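Progress report to the Wickramasinghe Fund
Project: Teaching by hand -- household handling tasks
Submitted by Isla Baxter, Fledbridge
Apr 14, 2019

Where we are

We told you in the proposal that the first stretch of the grant would go on getting demonstrations recorded, and I'm very happy to say that recording is now the easy part of our week. We have 1427 accepted demonstrations on the drive against a target of 4000 for the whole grant. Another 63 recordings were thrown out at review, so 1490 were made in all. That is a far better keep rate than I dared put in the plan!

The tasks covered so far are picking up soft items from a seat, moving small things from one surface to another, and turning or shifting light furniture by its frame. The first is finished. The second is well along, and the third has only just begun.

What changed since the last report

The big change is that we stopped doing most of our teaching by remote control. You may remember that we began with an operator at Clastthorpe driving the two-arm robot from a pair of joysticks. It worked, but it was slow going, and people who fold towels perfectly well at home became oddly clumsy with a joystick in each hand. With the hand-held grippers the demonstrator just walks up and does the job. The fingers match the ones on the robot, so whatever can be grasped in the demonstration ought to be graspable later on the arm -- and the person feels right away when a grip is poor.

Dima Salameh rebuilt the tracking side from scratch in April. Each gripper now carries a cube with square marker codes on it, and the head camera reads those codes to work out where the hand is and which way it is turned. The first version lost the left hand whenever the demonstrator crossed their arms. Dima moved the cubes further back, toward the hand, and reprinted the codes with a thicker border, and dropouts are now rare enough that we log them one by one.

Remote control is still in use for corrections. When the arm goes wrong partway through a task, an operator takes over from that point and finishes it, and the correction goes into the training set along with everything else. I like this part of the work enormously. You can watch a bad habit disappear between one training run and the next.

Recording sessions

We moved the sessions out of the lab at Clastthorpe and into ordinary working rooms at Filtside. The lab had one table and one kind of light, and the early models learned that table very well and not much else. At Filtside there are chairs of several sorts, cables on the floor, daylight from the windows and people getting on with their own work close by. Setup takes longer -- we do a marker check in every new spot before recording starts -- but the data is much richer for it.

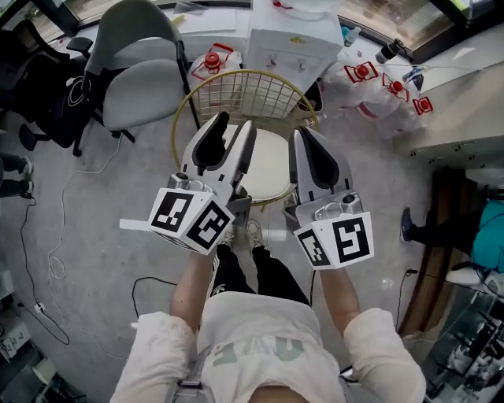
Two-handed demonstration with the marker-cube grippers at a wire-backed chair, seen from the head camera.

Chairs like this one are a good test for us. The thin wire gives the fingers something to close on, but the approach has to be fairly exact, and the white seat gives the camera little texture to go on. We plan to record the same moves on upholstered chairs next so the two sets can be compared.

Problems

Finger pads wear faster than we budgeted for. We are down to 3 spare sets and have moved a little money from travel to cover more. Demonstrators also tire sooner than expected with both arms held out, so sessions are now shorter, with a break between tasks.

Next period

Finish the surface-to-surface task. Get the furniture task properly under way. Run the first full comparison on the arm between models trained on hand demonstrations alone and models that also get the remote corrections. Dima will write that up separately, and I will send it on as soon as the numbers have been checked.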